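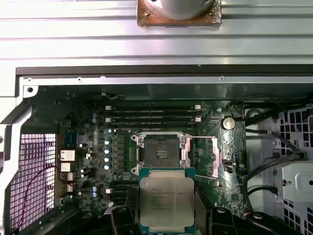
Bench day on the workstation, and the first time I have had the case fully open since March. Irina Barbu signed the Vandness log for it and I took the processor stage, which suits me because the written procedure for that stage is mine and I wanted to see where it was wrong. The part is an Intel Xeon with a brushed silver spreader, the name printed on it in black. The memory had to be clear of the board before the socket was touched, and all four slots were empty with the retention frame up and the lever pulled out to the side. In my draft the memory comes out after the lever is released. That order needs reversing.

5/10/21 in the log, so I will use the same here and save an argument later.

Notes on the socket. The pins are in the board on this type, so the damage, when there is damage, is done to the board and costs accordingly. I have bent two in my time, both on the same afternoon, both on a board belonging to Mykhailiuk, and I still check with the lamp held low so that the light rakes across the field. A straight pin field looks like even cloth. A bent pin shows as a dot that is brighter or darker than its neighbours. Today it was even. I went over it twice and wrote down "clear" both times, and Irina initialled it.

The rule for lowering is the old one: corners matched first, straight down, no sliding, no pressing. The weight of the part is enough to seat it. If it rocks, it is wrong, and it comes up again. The draft says "gently place", which tells a reader nothing. I have changed it to "lower vertically until all four edges sit level, then release". Nusrat Hayat thinks "release" wants its own line. She is probably right – people do read one line and stop.

Lever force is worth a note as well. Anyone who has not closed one of these before expects it to need less effort than it does, and stops halfway. The load plate has to be under its catch before the lever is brought down, otherwise you are only pushing against the frame. I put in a sentence on that and then took it out, as it belongs in the closing section, and then put it back because the closing section is on a different page. Viltunus print everything single-sided, so a different page means a different sheet, usually under the kettle.

Paste was not on today's sheet. We have 4 tubes in the drawer, 3 of them past their date, and Fellach have not answered the order. Irina wants to use the good one. I want it kept for the final fitting. Left open.

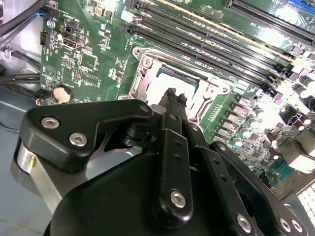
Points to correct in the draft

Memory out before the lever, as above.

"Gently place" struck out.

Add a check of the light on the top of the processor once it is in the socket. The spreader throws back so much of the bench lamp that the edges are hard to judge, and only a thin line of the green shows round it. The lamp should be moved, or turned down, before anyone declares the part level. I have said so in the margin and underlined it.

Name the latches on the memory slots by end, left or right, instead of "near" and "far", which depend on where the reader is standing. Irina and I stood on opposite sides of the bench and lost several minutes to this.

Give the case orientation at the top of page one: on its side, panel off, board facing up. It is missing altogether. Everyone here knows it, so everyone left it out.

Allow 60 minutes for the stage. The draft gives no time at all.
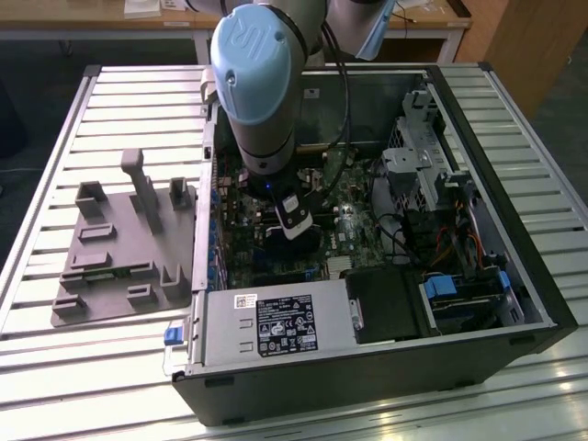 Dell tower on its side on the slatted table, panel off, power supply at the lower centre.

The wiring I have left for another entry. The red, orange and yellow cables come out by the metal drive cage and the thin black ones loop over the right of the board, and I would like those tied back before the next session. Nusrat has the ties. The blue release latch on the power supply end also wants a mention in the draft, probably under removal.

Clean copy to Irina tomorrow, with the old page two withdrawn. Ask Fellach again about the paste.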